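夹爪换了四种,桌子还是那张桌子
——访 Clamurel 工作室的 Thierry Delorme

我和 Thierry Delorme 约在星期五下午三点见面。他在 Clamurel 负责手持夹爪的试用和比较,这个工作他做了比较长的时间。他会说中文,但是我们谈技术的时候多数用英文,所以下面他的话是我翻译的。中文不是我的母语,如果有的句子不够自然,请读者原谅。翻译以后我请他看过一遍,他改了两个地方。

我到的时候他正在拧一颗螺丝。他请我先坐下,等他拧完。后来他告诉我,这颗螺丝固定的是指尖的垫片,如果松了一点点,一个下午的记录都要重新做。

我首先问他,他们比较的到底是什么。

“我们比较四种手持夹爪。”他说,“两种是向 Lorken 买的,一种是 Rweyemamu 的样品,还有一种是我们自己改的。改的那一种,内部叫它 Fondum。名字没有什么意思,是一位同事起的,后来大家习惯了。”

他解释说,四种夹爪的原理差不多,都是人用手拿着,手指用力,两片爪尖就合起来。不同的地方在重量、开口的宽度、手柄的角度和相机的位置。从产品的说明书看,这些差别很小。可是一个人连续做两个小时以后,差别就变得很大。

“说明书写重量,但是不写重心。”Delorme 说,“Lorken 的第一种比较轻,重心却在前面,手腕一直要往上抬。Rweyemamu 的那一种重了 78 克,可是操作的人都说它更轻。我开始的时候不相信,自己做了一个上午,才同意他们的意见。”

我问他怎样保证比较是公平的。他从抽屉里拿出一张打印的表格,上面的格子很密。每一种夹爪要做同样的任务,每个任务做 100 次,由不同的人轮流做。顺序是抽签决定的,因为人在下午会比上午慢,也会比上午熟练,这两个影响很难分开。

“最早我们没有抽签。”他承认,“我们总是先试 Lorken,最后试自己的。结果自己的当然最好。大家高兴了一个星期,然后有一个实习生问,是不是因为我们练习了三遍才轮到它。她问得对,那批数据我们全部不用了。”

现在的记录里一共有 2,051 次操作,包括失败的。我特别问了失败的怎么处理,他说失败的也保留,并且要写明原因:是爪尖滑了,是开口不够,还是人没有看清楚。他认为第三种最麻烦,因为写表格的人常常不愿意说自己没有看清楚。

说到看清楚,我们就谈到了相机。这个部分我们谈得最久。

四种夹爪的相机安装得都不一样。有的装得很高,从上面往下看,可以看到物体的全部,但是爪尖合上的那一刻,接触点容易被爪子自己挡住。有的装得很低,接触点很清楚,周围却看不到。Delorme 以前喜欢低的位置,现在他改变了看法。

“如果只看手腕上的相机,低的位置很好看,每一个细节都有。”他说,“但是以后使用数据的人需要知道盒子旁边有什么,架子在哪里。手已经靠近物体的时候,低的相机差不多只看到一片白色。物体是白的,架子也是白的,你分不出来。”

我问为什么不用广角的镜头。他说用了,四种里面有三种是广角。广角的问题是边缘变形,而物体恰恰经常在边缘进入画面。变形可以用标定来改正,但是标定每次换镜头都要做,拆下来再装上去也要做。一次标定需要 30 分钟,这个时间在计划里经常被忘记。

“领导问我今天做了多少次操作,没有人问我今天标定了几次。”他笑着说。

接着我们谈到电缆。我原来以为这是一个小问题,他却很认真。夹爪的电缆从机身后面出来,弯一个圈,再往旁边走。如果电缆太硬,它会推着夹爪转一个小角度,操作的人不知不觉地用手腕去抵抗。如果太软,它会垂到桌面上,碰到物体。他们试过把电缆用带子固定在前臂上,有两位操作的人觉得很好,其他人觉得像被绑住,抬手的时候不舒服。最后的办法是左手的电缆往左边走,右手的电缆往右边走,中间留出来给物体。

“办法很普通,”他说,“可是我们用了一个月才决定下来。开始的时候,两根都从中间往上走,因为这样接线比较短。”

为什么不用无线的呢?他说 Rweyemamu 的样品其实有无线的版本,他们借来用过几天。时间戳会漂移,两只手的记录对不齐。单手的任务还可以接受,双手的任务就不行。两只手同时去夹一个东西,早一点和晚一点,意思完全不同。

双手的任务是他最关心的。他说单手抓取已经有很多人做过比较,双手的比较少。他喜欢用小的、有圆角的盒子来试,因为圆角使爪尖没有一个平的面可以靠,两边用力稍微不一样,盒子就转过去了。 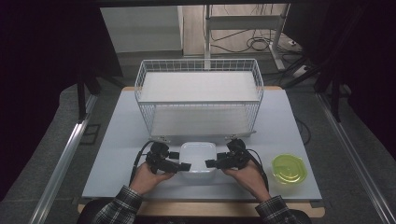
双手夹小盒子的时候,两只夹爪要不要同时合上?
最好是一只先轻轻靠住,另一只再合上,然后两边一起加力;如果两只同时快速合上,盒子容易转动或者被弹开。

他补充说,这个顺序写在给操作人员的说明里,可是新来的人一般要做几十次才会自然地这样做。Fondum 在这一点上有一个优点:它的扳机行程比较长,前半段几乎没有力,手指能感觉到“靠住”和“夹紧”的分别。Lorken 的两种行程短,反应快,适合夹瓶子和毛巾,遇到小盒子就比较紧张。

我问他,那么 Fondum 是不是最好的。他没有直接说是。

“在小盒子上,它的失败最少。在大的东西上,它的开口不够,这个我们改不了,除非把连杆重新设计。还有金属丝的架子,四种都不理想。爪尖很容易勾住丝,一拉,整个架子跟着走。Rweyemamu 的爪尖是斜的,勾住的情况少一些。我们准备在四月把斜的爪尖装到 Fondum 上试一试。”

关于爪尖的材料,他讲了很多,我只记下一部分。软的材料夹得稳,但是灰尘多了以后会变滑,每天早上要用酒精擦。硬的材料不怕灰尘,可是夹有盖子的容器时,会从盖子的边上滑下去。他们现在用的是软的,厚度减少了一半。擦的时候要等酒精完全干了再开始,有一次他们没有等,前面十几次记录都很奇怪,找了很久才找到原因。

我还问了价格,因为读者来信里经常问这个问题。他不愿意说具体的数字,只说如果预算有限,他宁愿买便宜一点的夹爪,把钱留给备用的爪尖和电缆。坏得最多的就是这两样东西。Lorken 的备件送得快,Rweyemamu 的要等,有一次等了六个星期。

最后我请他给刚开始做比较的小组一个建议。他想了一会儿。

“先决定任务,再买夹爪。我们是反过来做的。先买了,放在桌子上,然后大家讨论它可以夹什么。这样选出来的任务,都是夹爪喜欢的任务。”

他又说,表格要在第一天就设计好,失败的原因不要留成空白让人自由地写,应该给几个选择,再加一个“其他”。他们前面的记录里,同样的一种滑落有九种不同的写法,后来整理的时候很辛苦。

谈话结束的时候已经过了五点。他送我到门口,又想起来一件事,要我一定写上:手柄有左手和右手的分别,Lorken 的第二种外形看起来是对称的,但扳机偏向一边,拿反了也能用,只是一个小时以后拇指会疼。他们在右手的那一只上贴了一小块胶带。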